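Molura Holiday Lets, Clivemcombe: House Manual
Section 2: The key padlock and the odds-and-ends table

7/6/16
By Mei Park

Read this section before you unpack. Guests who skip it tend to ring me from the shed, and the signal in the shed is poor.

The outside store is fastened with a small brass padlock, which replaces the Jakab combination lock we had until March. The combination was 1177, everyone in Clivemcombe knew it, and several of them had opinions on how we stacked the deckchairs. The brass one takes a small silver key. There are two keys in existence: yours, and the one in my kitchen in Selirari Lane, a walk of 851 steps from your front door, uphill.

2.1 Unlocking the store

1. Take the padlock and key from the pale table in the back room. They are left there together at every changeover.
2. Carry both to the store. The hasp will be held shut with a wooden peg. Pull the peg out and put it in your pocket.
3. Lift the door slightly as you open it. It drags on the left, and has done so through three carpenters.
4. Hang the padlock on the inside hook while you are in there. Do not put it on the grass.

NOTE: The key turns clockwise and then stops. It has not jammed. That is as far as it goes.

2.2 Locking up again

1. Close the door, lifting as before.
2. Swing the hasp over the staple and pass the shackle through from the front.
3. Press the shackle down until it clicks. A click you had to imagine does not count.
4. Tug it once, downwards.
5. Take the key out and bring it indoors.

CAUTION: The padlock will shut perfectly well without the key in it. If the key is in the store at the time, see the remark about 851 steps.

2.3 The table

The back room table is where small things wait until somebody decides where they live. At changeover I set them out along the far edge and keep the middle clear for the padlock, so that the one item you need on arrival is the one you see first. The table is in two sections and the seam runs across it. Small screws have a feeling for that seam, so please sort them over a saucer.

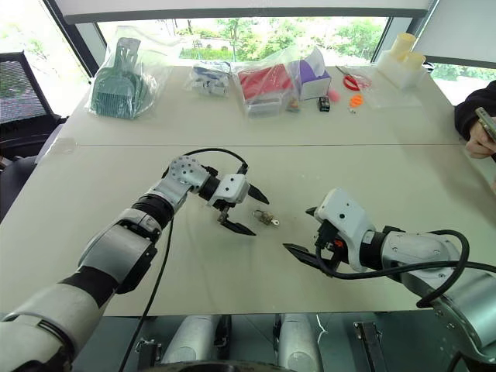
The bagged things should stay bagged. I went through a phase of decanting everything into pretty dishes, and what I got for it was a lot of pretty dishes with grit in them. Clear bags let you find what you are after without tipping it all out, and they can be wiped.

To put the table back in order before you leave:

1. Return the padlock to the middle with its shackle up and the key beside it. (Last morning only. During your stay the padlock belongs on the store.)
2. Put the red-handled scissors back on their clear plastic sheet. They are for string and parcels. The kitchen has its own pair, and the two should not be introduced.
3. Stand the bag with the teal-green slotted thing in it at the far left. It has a handle and a purpose, and guests differ as to the purpose. It is not for serving chips.
4. Line up the smaller bags next to it.
5. Keep the pink ball away from the edge. The floor slopes towards the boiler cupboard, and I am too old for the boiler cupboard.
6. If you come across a tiny screw or pin, leave it on the table. It came out of something, and one day we shall learn what.

NOTE: Anything of your own left among the odds and ends at checkout will be bagged and kept until the end of the season. The record is one hearing-aid case, three odd gloves and a christening spoon.

2.4 If the key goes missing

1. Look in the pocket with the peg in it.
2. Look along the seam of the table.
3. Ring me on extension 133 from the hall telephone. I will ask whether you have done steps 1 and 2.
4. Do not use oil, a hairpin or a brother-in-law. We have replaced the hasp once already — the padlock was fine.

A replacement key takes almost 2 weeks to arrive, during which the deckchairs will be unavailable to you and everyone else.

More from the house manual
Section 1: Arriving, parking and the gate
Section 3: Hot water, and how to ask for it
Section 4: Bins
Section 5: Deckchairs and the correct way to stack them
Section 6: The hall telephone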